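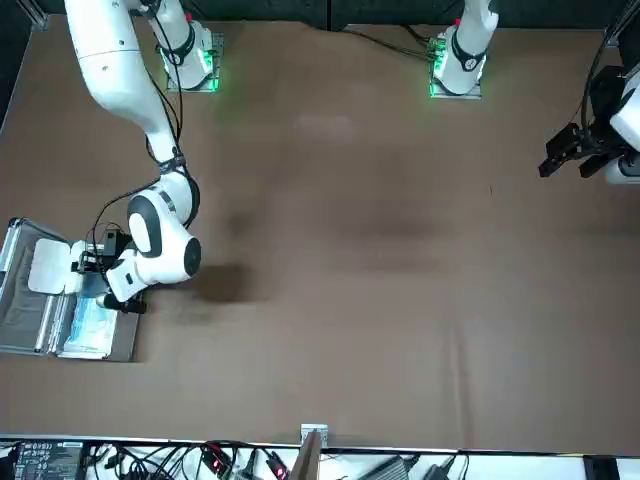 我那台笔记本的电池是五月里彻底不行的。之前还能撑个电影的上半场，后来拔了插头，13分钟，屏幕一黑，跟谁赌气似的。我正改着给房东的信呢，改到最客气的那一段，没了。

型号抠下来一看，Hestley，六芯，背面的字磨得只剩一半。我上网搜，好家伙，原厂早停产了，剩下的全是“全新原装”“限时特价”“货到付款”，一家比一家热情。有一家叫Vutetti的，价钱最低，评价最高，满屏五颗星，写的都是“很好，我爸很喜欢”。我寻思谁家的爸会喜欢一块电池啊，可我还是下单了（便宜嘛！）。

等了大概60天。中间我写信去问，回信的人署名Natalina Tedesco，语气特别温柔：“亲爱的顾客，您的电池正在路上，请您再给它一点时间。”我回她：它是走着来的吗？她说：“我问一下。”

第二天她真回了：“不是走着来的，是坐船。”

就这么聊上了。我问她Vutetti到底在哪儿，她说办公室在一家理发店楼上，老板姓Martinelli，白天卖电池，晚上卖打印机墨盒，店名不一样，电话是同一个。她一个人管两边的客服，有时候串了，跟买墨盒的人说请先充满电再使用。我笑得把茶洒在键盘上，幸好键盘那会儿没电。

电池总算到了。盒子拆开，里头一层泡沫，又一层泡沫，最里面那块上头印着Virent。我翻过来翻过去，没有Hestley，一个字母都没有。装进去倒是严丝合缝，咔嗒一声，灯也亮了，就是系统弹了个框：未识别的电池，是否继续？我点了继续，我这人一向点继续。

我给Natalina发了张照片，说你们寄错牌子了。她过了好久才回，回得也不像平时，没有“亲爱的顾客”。她说：“其实我们从来没有过Hestley的货。你要退我就给你退，2000块一分不少，不过得赶在今晚八点前，明天我就不在这儿干了。”

我问她去哪儿。她说还没想好，反正不卖电池，也不卖墨盒。

我看了看右下角，百分之百。又看了看那封写到一半的信，房东还等着呢。我说那先别退了，我试试它能撑多久。她说好，你试，试完告诉我，我也想知道，我卖了643块出去，没有一个人回来跟我说过到底能用多久。

于是那天晚上我拔了插头，哪儿也没去。信写完了，顺手把厨房漏水那条也加了进去，措辞比原来硬了点。然后我就开着那个聊天窗口，跟她东一句西一句：她家楼下理发店的师傅给谁都剪一个样，我们楼的电梯只在二楼和五楼停。八点过了，谁也没提退款的事。快十点的时候她问：还剩多少？

我说百分之四十一。

她打了一长串感叹号，又说，你等我一下，我去把水烧上。

我把屏幕调暗了一格，等她回来。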